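The sorting corner, floral cloth and all

Posted 5 June 2025

I've been promising a gallery of the sorting corner since October, which is when the wallpaper went up and I got too busy enjoying it to write anything. So, finally! If you landed on this page from the Grolside house index, welcome, this is the smallest stop on the tour and also my favorite.

Quick background for new readers. The corner is a table with walls on the back and both sides, so you work in a kind of nook. I wanted it to feel like a tiny old-fashioned parlor, even though what goes on in there is mostly cables and cups and whatever has drifted in from the rest of the house. The paper is called Osis and it's a damask, big flowers and curling leaves on beige. I bought the end of a discontinued batch and paid 195 for the lot, with a little left over for drawer liners. The metal trim where the walls meet was supposed to be temporary. I've grown to love it — it makes the paper look properly finished, and I would have made a mess of those corners without it.

The tablecloth came later. I went back and forth between two from Rao, one plain oatmeal and this one, with the botanical drawings and the little orange flowers. A flower pattern under a flower pattern sounded like a terrible idea and my sister told me so (twice). But the cloth is pale and the walls are the heavy part, and I think they get along just fine. The orange is what sold me. Once it was down I started picking bins to go with it.

The bins are a mix. I do one round of tidying there whenever the pile gets silly: tip it all out in the middle, then sort from there. Cables are the worst by far. They knot themselves up if you so much as look away, and I've yet to find a pile where every cord still has something to plug into.

On to the pictures, which is what you came for.

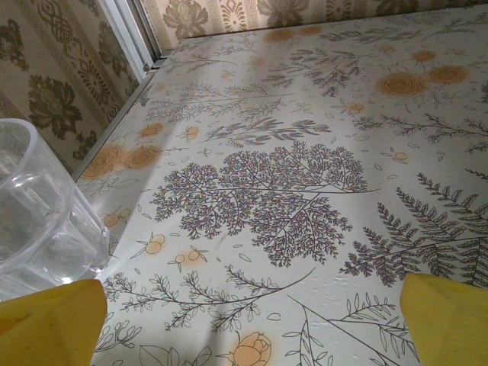 A clear plastic cup on the cloth, with the dark green flowers of the wallpaper behind it and the silver trim in the corner.

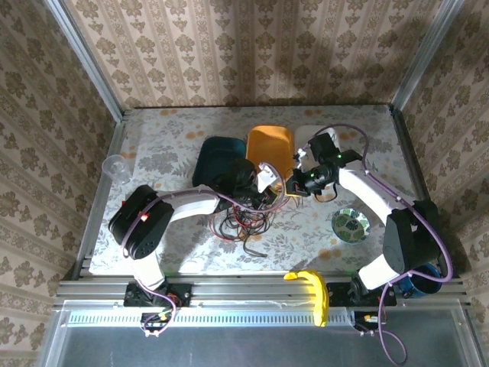

Cable pile in the middle, and the teal, orange and white bins along the back. 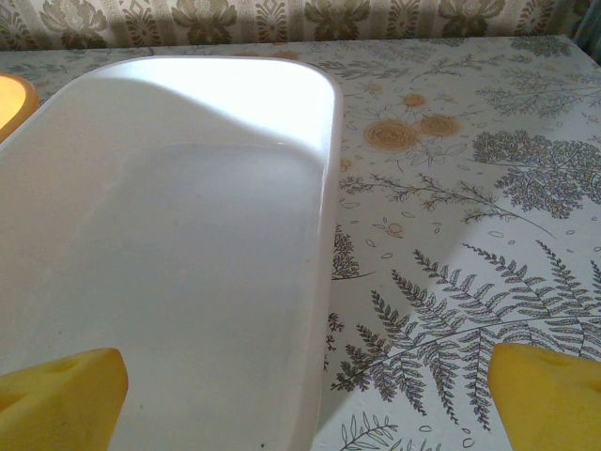
The white container up close. Look at that nice thick rim!

If you're thinking of doing a nook like this one, buy more paper than the calculator says. Mine told me one amount, I trusted it, and matching the big flowers across the joins ate up far more than I'd planned for. I finished with 3 narrow strips that didn't match anything (those became the drawer liners). I'd also go for a cloth you can lift off in one go and shake outside, bins and all moved to a chair for a minute.

Next up on the house index is the hall cupboard, where the old Rodis shelving has been waiting for a coat of paint. I have a can of dark green that I'm fairly sure will go with the damask, and I'll put the pictures up once the second coat is on.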